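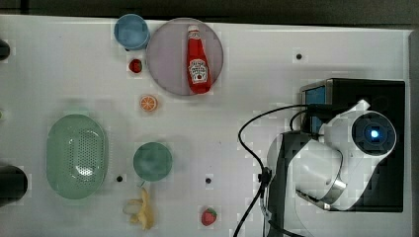

The arm at its table, with the ketchup on its plate.

Flikimik Student Robotics, Oltow Secondary
Progress report to the Tostico Community Grants Program, second term

Dear Ms Soliman,

Our first report promised that by now the arm would be able to set out a breakfast. I would like to draw your attention to how nicely that report was formatted.

The arm can pick up a strawberry. It can put the strawberry on a plate, and on most days it will do this when asked. Given that in August it could only wave at the wall and then switch itself into a fault state, the students consider this a triumph, and having sat through August with them I'm inclined to agree.

What the students have been doing

The program this term has been practice and recording. A student steers the arm through a task by hand, the computer keeps a record of every joint, and later the arm tries to work out what it was supposed to have learned. The target in our application was 400 usable recordings. We have made more than that and kept fewer. Shaimaa Ezzat, in Year 11, took on the job of deciding which ones were usable, and she has standards. Her spreadsheet has a column headed "why" and the entries are short: "elbow", "elbow again", "Hubert".

Hubert Kuster would like it noted that he now has the best success rate of anyone in the club on soft fruit shapes. It is so noted.

The tasks are drawn from a kitchen because the students voted for a kitchen over a workshop, on the grounds that everyone already knows where a banana goes. This proved optimistic. There was a full lunch hour's debate over whether a strawberry belongs in the colander (it needs washing) or on the plate (it has been washed). We now write the destination on the whiteboard before each run.
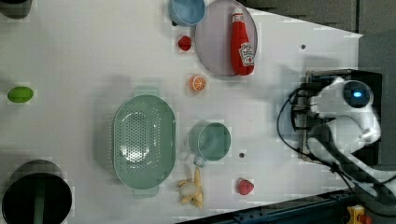 Colander, mug and play food laid out with the arm at the right of the table.

The colander has become the favourite and least favourite object in the set. It is big, so the arm seldom misses it, but its walls are high enough that a badly judged approach gives it a shove across the table, and then every position the student had in mind is wrong by a hand's width. Rania Sqalli's answer was to stop putting things back in the same spot. Each recording now begins with the items shuffled, so the arm has to look at where things are. Results fell off a cliff for a fortnight and then climbed past where they had been. I had advised against it, and Rania has been gracious about that, mostly.

Results so far

At our last proper test session, on a Tuesday after school, the arm completed 59 per cent of single-item tasks without a student stepping in. Two-item tasks are well behind and I'd prefer to report them next time, when I hope there will be something to report. The ketchup bottle remains undefeated. It is long, it is smooth, and it lies down, and the gripper tends to close on one end and discover the other end has its own plans.

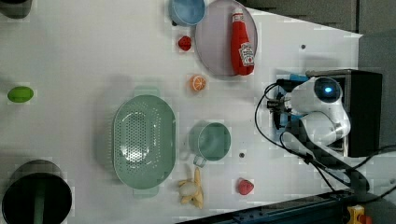 We have tried approaching it from the cap, from the base and from the middle. The middle is the most promising. Hubert has a theory about wrist angle that takes most of a whiteboard to explain, and I've told him he may have the bottle for two weeks, after which we move on to something with a handle.

Money

Of the grant, $600 was set aside for consumables and replacement parts. Most has gone on gripper fingers, which wear, and on cable clips, which vanish. The El-Sayed family very kindly donated play food, and Dalia El-Sayed has since asked us, more than once, whether her little brother is getting any of it back. The remainder will cover a spare power supply. We learned the value of a spare power supply in the usual way.

Changes to the plan

We ask your approval for one change. The application describes a public demonstration of "breakfast service". We propose calling it a demonstration of "table tidying", with the fruit going into the colander and the ketchup staying where it is. Attendance by Tostico staff would be very welcome. Chairs will be placed on the left side of the room, well outside the arm's reach.

Next term we will finish the recordings, retest on single items with a fresh shuffle each time, and begin training three Year 9 students, two of whom have already asked if they can be in charge.

The spreadsheet is attached, including Shaimaa's column.

Regards,
Club supervisor, Flikimik Student Robotics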